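Busco gente para probar recetas de legumbres (y para discutirlas conmigo)

Hola, soy Njoroge Lema y llevo la parte de cocina de Ziner, una editorial pequeñita que saca libros de cocina de diario. Ahora estoy con uno de legumbres, se va a llamar Skamari y ya me quita el sueño: tengo garbanzos en remojo hasta en el cuarto de baño.

El caso es que las recetas me salen bien a mí, en mi casa y con mi olla, y eso no me sirve. Necesito que las haga gente que no soy yo. Si cocinas a diario, aunque sea con prisas y mal humor, me interesas un montón. Si eres profesional también puedes apuntarte, pero te voy a pedir que sigas la receta tal cual – sí, aunque te duela.

Cómo va: te mando dos recetas por semana durante todo octubre. Las cocinas cuando puedas, me rellenas una ficha corta y me cuentas lo que ha pasado. Que el sofrito se te quemó porque puse mal el tiempo, que tu hijo escupió la lenteja, que 400 gramos de alubia pinta no dan para cuatro ni de broma... Todo eso lo quiero saber. Las fotos son opcionales, no hace falta que salgan bonitas.

Pagamos 200 euros al terminar y los ingredientes van aparte, con tique. Y un ejemplar del libro, claro, con tu nombre en los agradecimientos (bien escrito, prometido).

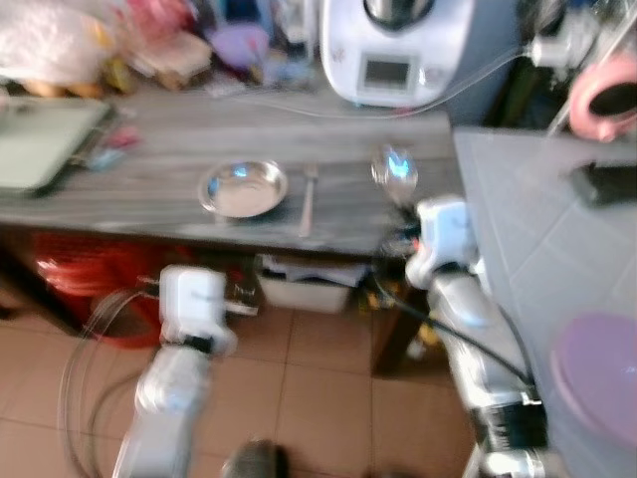 También haremos una comida en el local de Novari para quien viva cerca, a las dos de la tarde, con los platos que más guerra hayan dado. No es obligatoria, pero yo iría, que habrá potaje y mi tarta de alubia blanca, y tengo muchas ganas de ver caras!

Lo que pido: una cocina normal, una báscula que funcione y sinceridad. Si tienes alergias, dímelo desde el principio y te asigno otras recetas – casi todas las del capítulo de ensaladas llevan frutos secos.

Para apuntarte, escribe a la redacción de Ziner, asunto "Garbanzo", y cuéntame en unas líneas qué cocinaste ayer. Sin currículum, por favor. Contesto yo, normalmente por la noche.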